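Criterios de aceptación para episodios de apertura de puerta en lavadora de carga frontal

Publicado en el foro Girnine, sección Manipulación doméstica

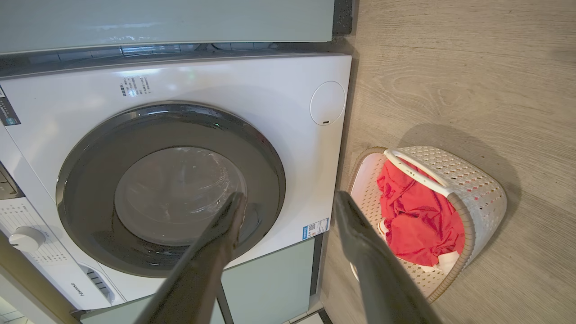

Estamos redactando la norma interna de teleoperación para una tarea de lavandería: abrir la puerta, pasar las prendas del cesto al tambor y cerrar. Brazo único, pinza paralela de dos dedos, cámara en la muñeca. Tenemos 1.674 episodios grabados y, al revisarlos con el borrador de la norma, 627 quedan en duda por el mismo motivo: el operador empieza con los dedos ya situados delante del ojo de buey, en vez de partir de la posición de reposo.

Mis dudas son dos. Primera, si conviene exigir una posición inicial fija o admitir un margen. Segunda, qué fuerza máxima de contacto ponéis como límite sobre la puerta. El borrador dice 50 N, valor heredado de una tarea de cajones, y no encuentro justificación escrita. Cualquier referencia a un procedimiento publicado me sirve.

pyo_lab
Sobre la posición inicial: margen, pero declarado. Una posición única produce datos muy limpios y una política que falla en cuanto la base se desplaza unos centímetros. Nosotros definimos un volumen de partida respecto al centro de la puerta y lo anotamos en los metadatos de cada episodio. Si el operador arranca fuera del volumen, el episodio no se borra – se etiqueta como «inicio no conforme» y se excluye solo del conjunto de entrenamiento principal. Yo no tiraría los 627.

Otras reglas que aplicamos en Miditz y que os ahorrarán discusiones:

El cesto debe verse al menos en parte desde la muñeca al empezar. Basta con el borde.
La apertura de la pinza al inicio se registra siempre. Dedos abiertos y dedos cerrados son dos variantes distintas.
Los reflejos en el cristal o en el frontal blanco no invalidan el episodio, salvo que oculten el borde de la puerta durante la aproximación.
Una prenda caída al suelo se recoge dentro del mismo episodio o se marca como fallo. No se corta y se reanuda.
Máximo 5 reintentos de agarre por episodio.

En cuanto a la fuerza, 50 N me parece alto para el cristal y seguramente correcto para el aro. Habría que separar los dos casos.

bosent77
baja la fuerza y listo, nosotros vamos con alrededor de la mitad y sin problemas

tecnica_girnine
Matizo la respuesta anterior, porque «la mitad» sin indicar dónde se mide no es un criterio. El límite depende del punto de contacto, de la superficie de la yema y de si el valor es transitorio o sostenido. La ISO/TS 15066 se cita a menudo en estos hilos, pero trata del contacto con personas en aplicaciones colaborativas; no sirve para fijar la carga admisible de una puerta de electrodoméstico.

Lo que sí recomiendo dejar por escrito: medir con dinamómetro la fuerza de apertura en vuestra unidad, repetir la medida y fijar el límite como ese valor más un margen acordado. Parada por software al superarlo y anotación automática en el registro. Para el cierre, una medida aparte; suele requerir más empuje que la aproximación y no conviene compartir umbral.

Añadid también una regla sobre el mando selector. Si la pinza lo roza y cambia de programa, el estado final ya no coincide con el inicial, y eso debe constar aunque la tarea se haya completado.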